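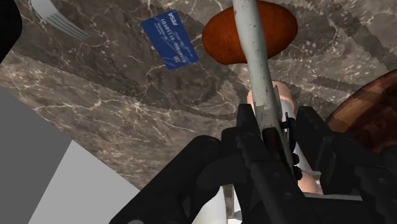 大理石のカウンターでお片づけ練習中（シミュレーション画面）。奥はさつまいもです。

シェア 444　コメント 12

ロボットに台所を片づけてもらうための、人間側のコツ

台所のロボットアーム、気になってる方けっこう多いみたいですね。前に食洗機の話を書いたとき、コメント欄がなぜかそっちの話で盛り上がってしまって、じゃあ試すか！と申し込んだのが「Stindura」の練習プランです。いきなり本体を買うんじゃなくて、まず画面の中の台所でアームに物をつかませて、うちで使えそうか見てみましょう、というサービス。月額3,558円。外食一回分くらいかなあ、と自分に言い聞かせて払いました。

使い方はわりと簡単で、カウンターの材質を選んで、上に置くものを選んで、「これを取って」と指示するだけです。置くものの一覧がまた妙に充実していて、芋もフォークも木のボウルもあるし、カードまである。財布から出したカードをその辺に置いちゃう人、やっぱり多いんでしょうね（私です）。

で、二週間ほど毎晩ぽちぽち遊んでいたら、ロボットのためというより自分の台所のためになることがいくつも出てきたので、まとめておきます。

■長い道具は、柄のまわりをあける
へらでもトングでも、長いものは柄をつかむことになりますよね。そのすぐ後ろに丸くて大きいもの、たとえば芋なんかがあると、つかむところまではよくても、持ち上げるときにぶつからないかハラハラします。柄の左右に指二本ぶん、と私は決めました。人間でも同じで、急いでいるときに隣のものを倒さなくなりましたよ。

■転がるものは先にどける
筒の形のもの、これが曲者！　こしょうのミルとか、丸いケースとか。寝かせて置くとちょっと触っただけで動きます。うちでは浅いトレーにまとめて、そのトレーごと移すことにしました。Stinduraの中でもトレーを足せるので、やってみてください。指示が一回で済んでだいぶ楽です。

■薄いものを平らに置かない
カード、レシート、ふきんの下に入りこんだクーポン。石の上にぺたっと置いた薄いものは、爪の先でもなかなか取れません。私はボウルをひとつ「紙とカード入れ」にしました。料理を始める前に全部そこへ放りこむだけ。見た目はちょっと雑ですが、粉だらけのカードを拭くよりずっといいです。

■フォークは向きをそろえる
先っぽがこっちを向いていたり、あっちを向いていたりすると、つかませる場所をそのたびに考えないといけません。柄は手前、先は奥。それだけ。夫にも言ってあるんですが、三日で忘れられました。

■模様のある天板は明かりに気をつける
筋や斑点の入った石って素敵なんですけど、影が濃く落ちると、小さいものがまぎれて見えにくいんです。これは画面の中でも実物でもそう。うちは吊り戸棚の下にライトを一本足しました。ホームセンターで2,881円。今回いちばん満足度の高い買い物は、もしかしてこれかもしれません。

さて、サービスそのものの感想もちゃんと書きますね。

よかったのは、失敗しても何も割れないこと！　夜中に寝間着のままで、お皿を気にせず何回でもやり直せるのは気楽です。指の角度を画面で少しずつ変えられるのも、慣れるとけっこう楽しい。カウンターをうちの寸法に合わせられるところも助かりました。

気になったのは、まず視点の切り替え。真上に近いところから見ていると、奥行きがよくわからなくて、つかめたと思ったら道具の手前で指が閉じていたことが何度もありました。つかませる前に一度横から見る、というのが私なりの対処です。それから、説明書の日本語がかたい。「把持対象の選択」って言われても、ねえ。「取るものを選ぶ」でいいじゃないですか。

サポートには二回メールしました。一回目は解約の方法（解約はしてません、念のため）、二回目はトレーの追加の仕方。どちらもEirini Tsolakisさんという方から翌日に返事が来て、二回目は図までつけてくれました。日本語も丁寧で、説明書もこの方が書いてくれたらいいのに。

食材のデータを増やす追加パックもあって、こちらは買い切りで1,329円。根菜が好きな人は買ってもいいと思います。私は買って、れんこんばっかり置いています。穴があるとつい指を引っかけさせてみたくなって、だいたい落とします。

比較のために、Skosturbyの体験版も少しだけ触りました。動きはそちらのほうがなめらかなんですが、台所の道具が少なくて、工具が中心。作業場で使う人向けかな。棚の整理をしたいお父さんにはいいかもしれません。

本体を買うかどうかは、まだ迷い中です。うちのカウンターは奥行きが狭くて、アームの台を置くと炊飯器の行き場がなくなるんですよね……。12月に小さい台が出るらしいので、それを見てから決めます。とりあえず練習プランはもう一か月続けます。

次は引き出しの中の仕切りについて書く予定です。深い引き出しで困っている方、どんなふうに使っているかコメントで教えてください。

2023年11月1日

シェア 444　コメントを見る（12）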